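Newsletter > Issues > Software notes
Search this site Enter keywords Go
Sep 18, 2021

Ilau 14: arbitration moves out of the motion planner

Release 14 of the Ilau stack is on the internal index. The main change is that the two arms no longer negotiate for table space inside the motion planner. A separate process, the arbiter, now issues time-limited claims on regions of the workspace, and the planner treats any region it does not hold as an obstacle. Salma Bouzid wrote the arbiter. Lizeth Arango ported the block sorting task to it and maintains the test set.

Under release 13, both arms were planned as a single system with a joint state. This produced good paths when it produced any. The trouble was the tail. When both grippers were due near the bins at once, the sampler spent its whole budget in the narrow passage between the wrists and returned nothing, and the executive retried with the same goal and the same seed. Logs from the Assunção cell show the same failed query repeated until the watchdog stopped the run.

The arbiter works on a coarse grid laid over the table, with a height band for each cell. Before an arm moves, its task node submits the swept volume of the nominal path. The arbiter grants the volume, grants part of it, or refuses. A partial grant lets the arm advance to a hold pose and wait there. Claims expire after 200 ms unless renewed, so a crashed task node cannot lock the other arm out of the table. Renewal runs on its own thread. Do not call it from the control callback.

Bin approach cells are handled separately. The volume over each bin is split into a descent column and a shared apron, and only one arm may hold the apron. Early versions granted the apron on a first-come basis, which starved whichever arm had the longer approach. The current version passes it to the arm with the oldest pending request. 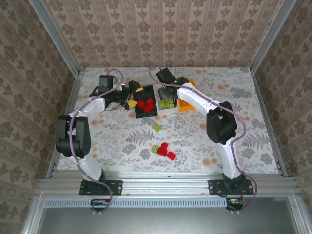 Perception needed changes as well. The block detector takes color first and fits geometry second, and it had trouble with two cases in the sorting task. The first was red pieces lying against each other, which segmentation merged into one long blob with a grasp point on the seam. The detector now splits any blob whose fitted footprint exceeds the largest known part and proposes a grasp for each half. The second was a light green cube in the shadow of a gripper. Its saturation dropped below threshold, the track was deleted, and a new track with a new ID appeared once the arm moved away. Tracks inside a claimed region are now frozen instead of deleted. The arbiter already publishes the claims, so the tracker only has to subscribe.

Printed tablecloths are still a source of false positives for anyone running with the depth gate off. Leave it on. The color model alone will pick up small warm-colored dots in the cloth, and the size filter does not reject all of them at the far side of the table.

Lizeth's regression set now holds 1633 recorded planning queries, taken from sorting runs and replayed offline. Release 13 timed out on 100 of them. Release 14 times out on none, though the median path is slightly longer because arms detour to hold poses that the joint planner would have skipped. Anyone who cares more about cycle time than completion can set arbiter.mode to passive, which logs claims without enforcing them and restores the old planner. Passive mode will be dropped in November.

Known problems:

The visualizer (Husia) draws expired claims for one extra cycle. This is cosmetic.

Camera cables are not in the collision model. The wrist padding was increased to compensate, which costs some reach at the bin corners. A proper cable envelope is on Salma's list.

If the two arm controllers disagree on clock by more than one claim period, the arbiter refuses everything and prints a warning that does not mention clocks. Check time sync first.

Nulby users need to rebuild their task nodes against the new message package. The old claim message had no height band and will be rejected at startup. The migration script handles launch files but leaves custom hold poses alone, so check those by hand before enabling motion.

Send failed queries to Lizeth as a full log with the seed included.

3 comments
14 shares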